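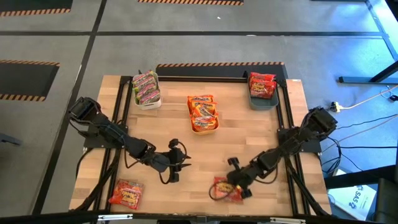 **Snack sorting, and a plea for more pretzels**

Those of you who dropped by the Kusthorpe hall on Saturday, September 25, 2021 will know that the snack shelf had gotten away from us again. It happens every fall, when the walking group starts back up and the Proltisdale kids come over after practice, and everybody very kindly brings a bag or two and puts it wherever there's a gap. By the middle of the month I was finding chips behind the coffee filters.

So we're sorting by color this year. It was Parviz Mahmoudi's idea, and I'll admit I argued for going by flavor, but he pointed out (quite gently, he's a patient man) that half of us don't have our reading glasses on at snack time. Green and pink bags go in the white plastic basket. Orange ones go in the tan-orange basket, which is easy to remember, and a few red ones have ended up in there with them, and that's fine, we can live with it. The rest of the red go in the gray-green bin. Please stand the bags upright if you can. They take up so much less room that way, and you can see the tops without digging. The orange basket is heaped up already, so if you're shopping for us this week, maybe skip those!

We went through almost 2,000 bags between last July and this one, and I'd love to keep that going. Snacks are still free for the kids, and grown-ups can leave a little something in the jar if they feel like it.

What we could really use now is pretzels, anything without nuts, and one more basket with handles if you have a spare at home. Drop things off any weekday before 4, at the side door by the bike rack. The front one sticks terribly when it rains and I can't always hear the knocking from the kitchen.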